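# About Brunus

Brunus is a training and testing company based in Gasteston. We teach robots everyday handling tasks: picking up an object, moving it, and putting it down where it belongs. Our operators perform each task with hand-held grippers, and the recordings are used to train the machines our clients run in warehouses and stockrooms.

## Our work

The company was founded by Martti Koivisto, who remains its director. Bushra Mughal leads operations and is responsible for safety at both of our sites, the main office in Gasteston and the smaller Maldonado Street workshop.

Clients come to us with a list of objects and a place to put them. We agree on the task, train the operators, and deliver sets of 200 recordings at a time. Each set is reviewed before it leaves the building.

## The November fault

Visitors to this page often ask about the Hitbridge project, and we believe the account belongs here.

Last November, a robot arm trained on our recordings closed on a packaged item during a client trial at Hitbridge and did not release it. The arm continued toward the bin, struck the rim, and pushed the bin off its stand. The stop button was pressed within 5 seconds. A technician standing inside the marked area received a bruised wrist and returned to work the same day.

Our review found two causes. The cable on one hand-held gripper had worn near the connector, and the jaw position it reported sometimes froze while the hand kept moving. Recordings made with that gripper showed closed jaws when the operator had already opened them. Our reviewers checked the video and the jaw readings separately, and the mismatch passed through. The technician should also not have been inside the marked area while the arm was powered. Our written instructions to the client did not say so clearly.

We withdrew the affected set, repeated the recordings at our own cost, and stopped all gripper work for 10 working days.

## How we work now

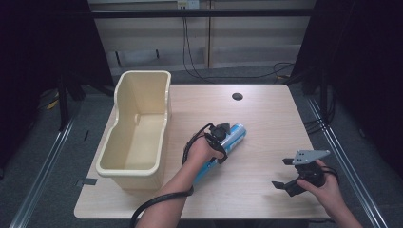
Cables are inspected at the start of every shift and replaced on a fixed schedule. Operators open and close both grippers fully before the first recording, and the readings are compared with the video on the same screen. No operator records for more than 60 minutes without a break.

Any employee may stop a session. The reason is entered in the fault log, which is open to all staff and to any client who asks to read it. Ms. Mughal reviews the log each week and reports directly to Mr. Koivisto.

Requests to visit either site should be made in writing to the Gasteston office.

Page last reviewed: Thu 24 September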